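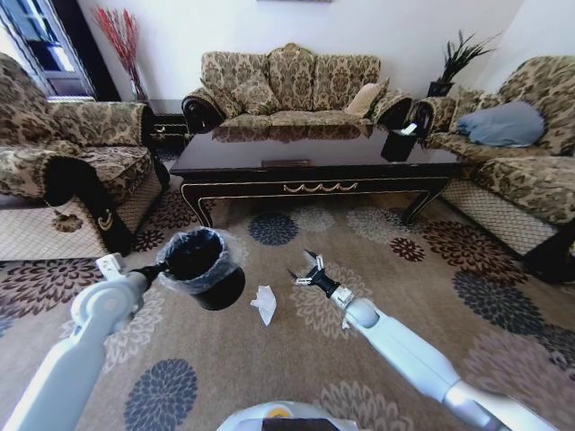

From: Naomi Okoth
To: Gramthorpe Residents list
Date: September 21, 2021
Subject: Re: Changes to household waste collection

Dear Ms. Turunen,

Thank you for your message, which has been passed to the Resident Services office for reply. Your questions are answered in order below, and the reply is copied to the list because several other households have written on the same points.

Orvokki Turunen wrote:
> The notice left at our door says that the collection contract
> has passed to Drodemel and that bags must now be tied. Does this
> apply to the small liners from bedroom and living room bins, or
> only to the large kitchen bags? I would also like to know
> whether used tissues and paper towels may go in with the paper.
> We have always put them there. Lastly, the notice gives no
> collection time for Jilow Court.

1. Liners. All bagged waste must be tied, whatever the size of the bag. Small liners may be placed together inside one larger bag, provided that the larger bag is itself tied. Loose waste left in the chute rooms will not be collected.

2. Tissues and paper towels. These belong with general waste. The paper stream is limited to newspapers, magazines, office paper, envelopes and flattened cardboard. Envelopes with plastic windows are accepted. Shredded paper should be placed in a paper bag and folded closed.

3. Jilow Court. The omission was ours. General waste will be collected there on the same mornings as in the main building, and bags should be in the chute room by 7 a.m. Paper is collected every second week. A corrected notice is being delivered to all 692 households, and the earlier one may be discarded.

Two further matters have been raised by other residents. Ms. Mahlet Assefa asked about bulky items. Each household may put out one item per month without charge if it weighs up to 50 pounds, and it must be booked through this office beforehand. Mattresses are excluded and require a separate form, available at the front desk.

Mr. Abrehet Hailu asked whether the glass containers behind the parking area will remain. They will stay in their present position until the end of the contract year. Lids and corks should be removed.

Questions about missed collections should be sent to Chaltu Tekleab in this office, with the building name and unit number in the subject line. Please do not contact the drivers directly.

Sincerely,

Naomi Okoth
Resident Services
Gramthorpe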